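Call for participants: do hydration reminders do anything?

Selton Sleep and Habits Group, Vunbridge
Sign-up closes at the end of August

You have probably been told to drink eight glasses of water a day. Ask where the number comes from and people get vague. We have spent a while reading the papers behind claims like this one and came away unimpressed. Small groups, short trials, and more than a few paid for by somebody with a bottle or an app to sell.

So we want to run a duller and longer test, and we need adults in the Vunbridge area to take part.

The study lasts 6 weeks. Half of the group will get phone reminders to drink through the day. The other half will get reminders to do something unrelated, such as stand up. Everyone fills in a short evening diary on energy, headaches and sleep. You won't be told which group we think will do better, partly because Dennis Langat and I disagree. I expect no difference at all. He expects a small one that fades by week three.

Who can join
Age 18 or over, living within a bus ride of our Temba Street office
No kidney or heart condition, and not pregnant
Not on water pills or any medicine that limits how much you should drink
Willing to fill in the diary even on boring days

Who should probably skip it
Anyone hoping for a cleanse, a glow or weight loss. We don't offer any of those and doubt that water does either. Please also skip it if you sell wellness products.

Pay is $80, half at the start and half when the last diary is in. Miss more than five diaries and you lose the second half. We tried being relaxed about this in an earlier project, Jiltetard, which signed up 786 people and got usable diaries from 539. I would like to do better.

You can quit whenever you like and keep what you have been paid. Results will be posted whichever way they go, including if they make me look foolish.

To apply, stop by Room 6 and ask for a form, or leave your name at the front desk before 4 p.m. Bring photo ID.

Carter Simard, study lead

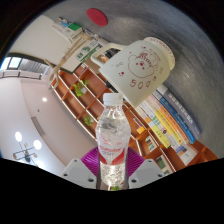
Bottled water with a white screw cap. Tap water counts just as much in the diary.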